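Notes on the Task Scheduler for the Two-Arm Sorting Cell

Posted April 28, 2024

The following notes concern the software that coordinates the two arms in our block sorting work. They are published on my personal site with the agreement of my colleague Nuanchan Phromma, who wrote the perception module and corrected an earlier draft of this text. The scheduler is called Stumby. It was begun in March as a replacement for a fixed script, which assigned every pick on the left half of the table to the left arm and every pick on the right half to the right arm.

The fixed script was simple to verify, but it dealt poorly with the center of the table. A block lying near the dividing line could be assigned to one arm in one camera update and to the other arm in the next. Both arms would then pause while the safety layer resolved the conflict.

Allocation

Stumby keeps a list of loose blocks, each with a color, a position and an angle. Blocks already inside a tray are removed from the list and are not considered again unless the operator requests a full reset. For every remaining block, the scheduler computes a cost for each arm. The cost combines the travel distance to the block, the travel distance from the block to the tray of its color, and a penalty for entering the space reserved by the other arm.

Once a block has been claimed, the claim is held until the grasp is confirmed or abandoned. This rule removed most of the switching described earlier. A claim may be abandoned after 4 failed grasp attempts, at which point the block returns to the list with a raised cost.

Perception

Color classification has given little trouble. Angle estimation is less dependable when two blocks touch or lie very close together, as the segmentation may join them into a single shape. Ms. Phromma's module now checks the length of each shape and rejects any that exceeds the known length of one block. Rejected shapes are held back until a neighboring block has been moved.

In the latest round of tests, the system was given 924 picks. The joined-shape error occurred in 7 of them, and each case was recorded for later study.

Planning near the middle of the table

The most difficult layouts have blocks of different colors side by side, with the correct trays on opposite sides. Green blocks go to the yellow tray, pink to the teal tray and purple to the magenta tray, so a green block on the right must be carried across the table or left for the other arm to reach. 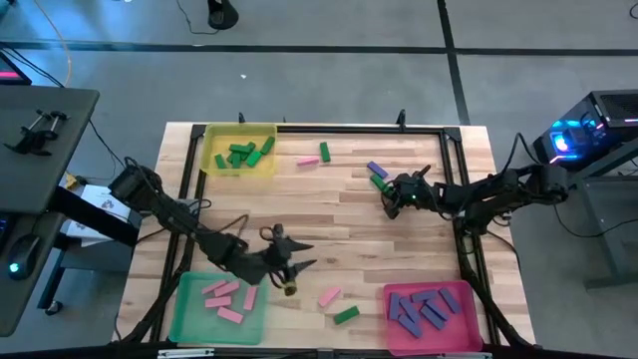
Open questions

Three matters remain unresolved. The first is the size of the reserved space around each arm. It is at present a fixed margin, and it is larger than necessary when an arm is moving slowly. Nobuhle Oosthuizen has proposed a margin that depends on joint speed, and a trial version is in the development branch.

The second is the handling of a nearly full tray. The scheduler chooses a drop point from a fixed grid and takes no account of how the earlier blocks have settled.

The third is logging. The current format stores the claim history and the planned paths in separate files, and matching them by time stamp is slow. I intend to merge the two formats before any further change is made to the cost function. Readers who maintain tools that read the old files are asked to keep a copy of the present converter, as it will be removed from the main branch when the merge is complete.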